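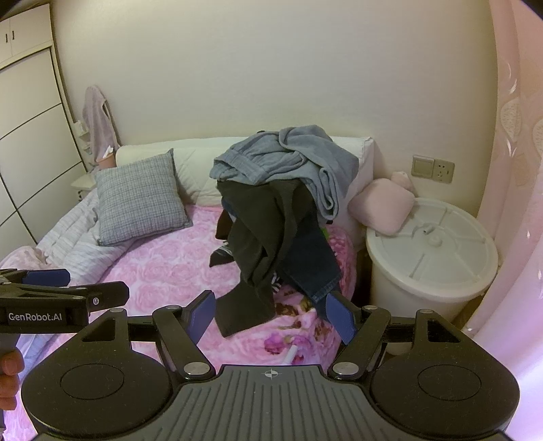

The maker of the laundry sorter asked to be left unnamed, partly because the build is unfinished and partly because the last thing they put online brought in a lot of messages asking for drawings. They live in Starnwood and have been building the thing since September, some of it in a bedroom and some of it in a shared workshop called Stemari, a short bus ride away.

The idea is simple enough to say. A pile of clothes goes in front of the machine and the machine takes it apart, one item at a time, and puts each item in the right place. It doesn't wash or fold.

"People always ask about folding," the maker says. "Folding starts when you've already got one shirt laid flat. I'm interested in the bit before that, where you've got a heap and you can't tell where one thing stops and the next one starts."

Most of the work so far has gone into picking up. Clothes are collected with hand-held grippers first, so the movements can be recorded by a person before anything with a motor in it has a go. The maker works on the bed, as it is the right height and it's where the clothes end up anyway.

"I tried a table at the workshop. Everything slid. On a blanket things stay where you drop them, but then you've got a patterned blanket, and the software has to work out that a flower isn't a sock. I thought about buying a plain grey sheet and decided against it. If it only works on a grey sheet I'd have to keep a grey sheet on the bed for the rest of my life."

Denim is the easiest material, according to the maker. It is stiff, it has a thick hem, and it comes away from a heap in one go. Thin knitted things are the worst. They stretch, so the gripper rises and the pile rises with it, and then two or three other pieces come along too.

"With jeans I get a clean lift nearly every time. With a soft jumper you can pull for ages and all you've done is make it longer."

The maker keeps a notebook of lifts. Of the first 70 that were written up properly, 47 brought out a single item. The rest were either empty or brought out more than one. Those were done by hand, with a person deciding where to grab, and the maker sees that as the mark to beat.

"That's me, with eyes, paying attention. So if the arm gets half of that by spring I'll be happy."

The arm is at Stemari, bolted to a bench near the back door. It was put together from a kit and has been changed a good deal since. The shoulder joint sagged under its own weight, so it now has a spring from an old desk lamp on it. The wiring was done twice. The first time it ran down the outside and caught on a sleeve, which pulled a connector out and cost an evening.

The control program is called Drindau. The maker wrote it and won't explain the name. It looks at the heap, chooses a point that stands up from the rest, and sends the arm there. Choosing the highest point was the first method tried and it is still in use, with one change: it now prefers an edge if there is one close by.

"Edges are good. Hems, cuffs, waistbands. They're thicker and they give you something to hold. The top of the heap is often just the middle of something, and if you take it from the middle it hangs down both sides and drags."

Sorting comes after that and is rougher. At present there are two baskets, dark and light. Stripes go in whichever basket the program feels like. The maker would like a third for things that must not be tumble dried, but that means reading labels, and reading labels means finding them.

Recording has been slower than expected. The target was 1,000 lifts before the end of the year and the maker says it won't be met. A session takes around an hour, and the clothes have to be heaped up again between tries. Heaping is harder than it sounds, as a person tends to build the same heap each time. The method now is to carry everything to the far side of the room and tip it on to the bed from there.

Help has come from Parisi, a small repair shop that cuts parts in exchange for having its old printer looked after. It made the two brackets that hold the wrist. The first pair cracked. The second pair are thicker and have held.

The next job is to get the arm home for a weekend, and the maker is still measuring the stairs.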